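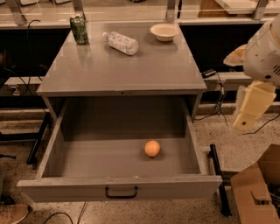 Page last changed: Friday, 4:15 p.m.

Clamum opens the Plerkham, a desk with one very big drawer

BILLOTBERG – I'm Minttu Hirvonen, I look after small furniture at Clamum, and I get to write this release myself because I nagged everyone until they let me. The Plerkham goes on sale in September! It's a gray desk with a flat top and a single wide drawer underneath, and I've been working at the prototype for so long that I still reach for its handle when I'm at home.

The idea came out of a grumpy lunch. Kanyarat Rattanakul, our lead designer, was trying to find a pen in a desk with five skinny drawers (our own Wiriya, I'm sorry to say) and she opened every one of them twice. She went back upstairs and drew one drawer, nearly as wide as the desk. The first drawing had a lock, two dividers and a pencil tray. The dividers went first, then the tray, and the lock hung on until spring, when Montri Onsri in the workshop asked who was going to steal our pencils.
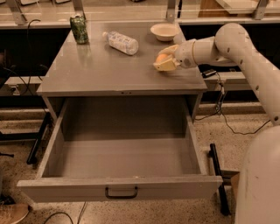 The Plerkham with its drawer pulled out, and a can, a bottle and a bowl on top.

So let's talk about that drawer, my favorite part. It's deep and plain inside, with smooth walls and a flat bottom, and it comes out a long way past the front of the desk. You can look straight down at whatever you dropped in last week. I keep snacks in mine, plus one good stapler that I don't lend out. The pull is dark and sits low in the middle of the front, so either hand will do.

We asked 143 people in Billotberg what they leave lying on their desks, and the answers were drinks, dishes and little round things that roll away. Fair enough – mine looks the same by noon.

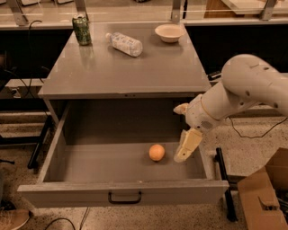
The top has a soft shine to it, and we argued over that for weeks. Vittoria Amato, who runs our showroom, wanted it dead flat. I wanted a bit of light in it, and I won, though she did get to pick the gray. She tried it next to every floor sample we own before she signed off, and I'll admit she picked well.

The first batch is 620 desks, and 164 of those are already spoken for by our regular shops. Ekkachai Saithong is handling orders and will gladly tell you which shop is closest to you. 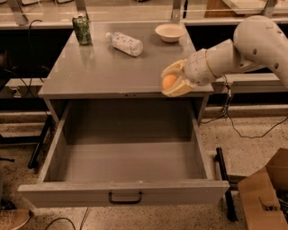
Plerkham desk, drawer open, small orange ball above the front right corner.

Want to try one? The Billotberg showroom will have a Plerkham on the floor from the first week of September, and you're welcome to come in and pull the drawer as often as you like. Writers who'd like to borrow a desk for a review should ask for Vittoria at the showroom. For anything about the design, ask for me – I'm usually in by nine and happy to go on about drawers for as long as you can stand it.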